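Kamata, 27 June 2022

Jundero introduces one-piece folding mailer for small-parts packing

Jundero has released the Pridance mailer, a one-piece corrugated carton for small accessories, replacement parts and flat goods. The carton ships flat and is folded by hand at the packing table. It needs no tape on the tray or lid.

The tray and lid are cut from a single sheet. The lid hinges at the rear wall and has side flaps and a rounded tab at its front edge. A small round hole is punched near one side of the lid. Tray walls are low on all four sides, so contents can be placed from above without tilting the carton.

Packing trials were carried out in April at the company's Kamata site. A total of 1294 cartons were folded and packed over 7 working sessions. Folding was done on a cloth-covered table, with the cloth clipped along the far edge to limit slippage.
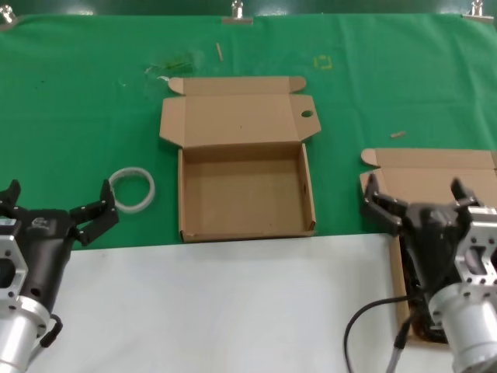 Hatsue Kudo of Pustarska would have liked a deeper tray for bulkier orders, but said the low wall made it quicker to check that every part was in before closing. Her comments have been passed to the design group, and a deeper version is under review.

Of the cartons folded in the trials, 52 were set aside for creases outside the score lines. The score depth was then adjusted – the outer dimensions and the position of the hole are unchanged.

The carton can be opened out again after use and laid flat for storage or paper recycling. Jundero recommends keeping flattened cartons away from damp floors and removing any packing material before they are stacked.

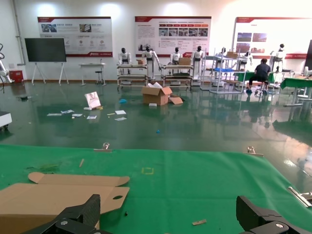

Flattened carton on the packing table, with an open box on the floor behind.

Pridance mailers are supplied in bundles of 178. Orders are handled by Misaki Ebihara, and technical questions should be sent to Crisanto Evangelista at the Kamata office.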